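Takero Property Support
Ticket: RCD on kitchen and utility side trips overnight
Site: Thân House, ground floor
Status: Closed, with one follow-up item
Priority: Normal

Reported fault

The right-hand RCD in the consumer unit trips between midnight and six in the morning. It does not trip every night. It resets straight away and holds through the day. The tenant loses the fridge, the boiler supply and the utility sockets, and finds out at breakfast. No burning smell, no warm accessories, no recent electrical work that the tenant knows of.

The consumer unit is a Dornetti split-load board. Sockets for the kitchen and utility, the cooker ignition and hood spur, the boiler and an outdoor supply all share the right-hand RCD. Lighting and the upstairs sockets are on the left and have not been affected.

Log

1. Tenant asked to keep a note of times. Note received. Trips listed at 02.10, 03.45 and 02.50 on separate nights. The washing machine was not in use on any of them. The dishwasher had been run late on one of them only.

2. RCD tested in place. Trip times and trip current within limits. The device was not replaced. An RCD which passes its tests and still trips at night is usually doing its job, and changing it at this point would only have hidden the question.

3. Standing leakage measured with a clamp meter around line and neutral together, all circuits on, daytime: 11 mA. Higher than I would like for a kitchen and boiler circuit with nothing heavy running, but below the point at which the RCD should operate. Something is adding to it at night.

4. Kitchen appliances unplugged one at a time with the clamp left in place. Fridge: very small change. Kettle and toaster: none. Dishwasher: small change, as expected from the filter in the machine. The connection for the dishwasher is reached through the lower cabinets under the marble worktop. Flex and plug sound, fuse correct, no sign of water on the back board. Everything put back and left running for the night. RCD tripped at 03.20.

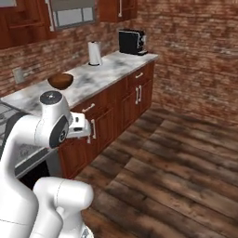

5. Dishwasher isolated for two nights. RCD tripped on the second. Dishwasher ruled out as the sole cause and put back into service.

6. Boiler isolated overnight with the tenant's agreement. RCD tripped again. Boiler ruled out.

7. Circuit breakers switched off singly at the board, clamp on the incoming pair. Most of the leakage stayed until the 40 A breaker marked "Outside" was switched off. The reading then fell to 2 mA. The tenant was not aware of anything being fed from it. The schedule inside the board door says "shed" and has been altered in pencil.

8. Outside circuit followed. Armoured cable leaves the utility wall at low level, runs along the fence and enters the shed through a drilled hole. In the shed: one double socket and a Tendon frost controller with a 600 W tube heater wired to it. The controller is set to come on at a low temperature, which accounts for the hours.

9. Insulation resistance test on the armoured cable with both ends disconnected: satisfactory. Same test on the heater and its flex: poor, line to earth. Damp found in the terminal cover of the heater. The gland had been left loose and the rubber seal was missing.

10. Heater disconnected and labelled. Outside breaker switched back on. Leakage with everything in the house running normally remained low. Insulation resistance of the cooker ignition and hood spur also tested with the equipment isolated, so that the record for this side of the board is complete. Satisfactory. Hood tried afterwards from the row of buttons along its front lip and the fan ran on each speed. Gas side not touched.

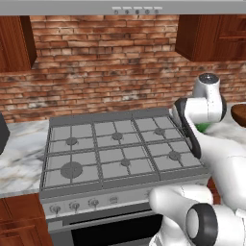

Salamatu Okeke wrote back that there had been no trips since the heater was disconnected, and asked whether the outside circuit could have an RCD of its own. The shed will need heat again before the frosts because paint is stored there, and she would prefer a fault in the garden not to take the fridge with it.

Response to tenant

Yes. The Dornetti board has a spare way at the left-hand end which will take a combined breaker and RCD. The outside circuit would then move off the shared RCD and a fault in the shed would turn off the shed only. The 40 A breaker is also larger than a socket and a heater call for, so the new device will be of a lower rating, to be confirmed once the cable size has been checked at both ends.

The Tendon controller tested correctly and can be used again. The heater should not be. Please leave it disconnected and do not plug it in indoors to dry it out.

If the RCD trips before the change is made, switch off the breaker marked "Outside" first, then reset. Note the time and add it to this ticket.

Follow-up

Fit combined device in spare way, new heater with sealed gland, retype circuit schedule. Booked for November, morning visit. Tenant to clear access to the shed socket.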